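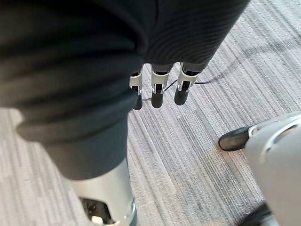

Skalach wrote back that the drift is in the adhesive, and that we should stop blaming the balance until a second batch has been weighed.

2 March 2023

Batch 1481, Breltari backing compound, peel test. Strips cut 20 mm wide, cured overnight under the flat press. Pull speed unchanged from the last run.

Strip 15 let go at the primer line. The rest failed inside the compound -- same as the Ravham lot. Mass loss after cure was 383 mg on the control, too high for this filler.

Balance zeroed before and after, no shift. Lid seal on the Breltari tin is cracked on one side, so solvent loss in storage is possible. Barrera to send a fresh tin.

To do: reweigh the control, relabel the primer shelf, cut strips for the second batch. Leave the press at its current setting.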